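Small College, Big Questions: Talking With Pilar Retamal

Notes from a long chat in the advising office at Flernham College, a little before noon, door open the whole time.
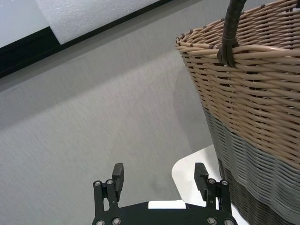
What families ask first

Money. Always money, says Pilar Retamal. Then the dorms. Then, if the kid has wandered off to look at a bulletin board, whether anyone still goes to church.

"Parents wait till the kid is out of earshot," she says. "Then it's, okay, what's the chapel situation. I tell them the same thing I tell the kid. Chapel's open, there's a service every morning, no one takes attendance. Some of them like that and some of them really don't."

Retamal has been an adviser at Flernham for nearly 34 semesters, which she works out on a desk calendar while I wait. Before that she taught Spanish at a high school. She went to a big state school herself, hated the first year, loved the rest. She doesn't push Flernham on everyone. Sent a girl elsewhere last spring, for engineering. "We don't have engineering. We have physics and a very nice man who teaches it. I wasn't going to pretend."

The core

Flernham still has a required core. Philosophy, theology, a language, writing, one lab science. Students complain about it in September and she says they're allowed to.

"They come in with a form to drop theology. I say sit down, what's wrong with it. Usually it's the reading. It's a lot of reading. They've never read a whole book for class, some of them, just pieces of books. So I send them to the Detis Room."

The Detis Room is the writing and reading center, upstairs from the library desk. Peer tutors, long tables, bad heating. Students can sit there with a tutor and go through a chapter paragraph by paragraph. Retamal thinks it does more good than anything in her own office. She'd like it open later. It closes at 9, and she has asked about that more than once.

Does the core scare off applicants? "Sure. Some. A boy told me he had picked three schools and we were the only one making him take Latin or Greek or Spanish. He said it like I'd insulted him. He's taking Greek now, so."

On being a religious college

This is where she slows down a bit. Flernham was founded by a church and says so in the catalog. Not every student belongs to it, not every teacher either. She does.

"I get asked if it's strict. I don't know what people mean by strict. There are quiet hours. There's no alcohol in the halls. If you're asking will somebody make you pray, no. If you're asking will somebody ask how you're doing and then wait for the answer, yeah, probably, and some eighteen year olds find that worse."

She has had students lose their faith here and students find one. Both kinds came to tell her about it, often at bad times, like registration. She won't tell those stories. Fair enough. What she will say is that the college ought to be plainer about itself in the brochures. "We write like we're afraid of the reader. Put the real schedule in. Put the required courses on page one, not in the back in tiny print."

Transfers

More of them lately. Most come from Painemal, the two-year college across the river, and the credits used to be a mess. Now there's an agreement that covers the general courses, though not theology, so a transfer has two theology courses to make up. Retamal wants it to be one. The dean doesn't. They're polite about it.

"A transfer student is usually older, usually working. I had a woman finishing her teaching degree with two kids at home and a night shift. You can't hand her the same plan as a freshman. We did for years! We just handed it to her."

Her advice for anyone looking at transferring: get the credit evaluation in writing before paying a deposit. Ask for the syllabus of every class you've taken and keep copys. Ask who your adviser will be, by name, and then email that person and see how long it takes.

The Mumard grant

I asked about aid and she got out a folder. The Mumard grant is for students from the county who are first in their family to go to college. It covers books and fees, not housing. Every year some of it goes unspent, and this bothers her a great deal.

"The form is short. It wants a letter, and the kids see the word letter and quit. It's half a page! Who you are, what you want to study. I'll read it over. Teh office down the hall will read it over. Come in with nothing, we'll start it here."

What she'd tell a visiting senior

Skip the tour for an hour. Go sit in on a class, a required one, not the fun one admissions picks out. Eat lunch without your parents. Ask a sophomore what they'd change – freshmen are too polite and seniors are tired.

"And look at the bulletin boards," she says. "If everything on them is old, ask why."

Her phone had been buzzing for a while by then. A student was waiting in the hall with a drop form, and she waved him in.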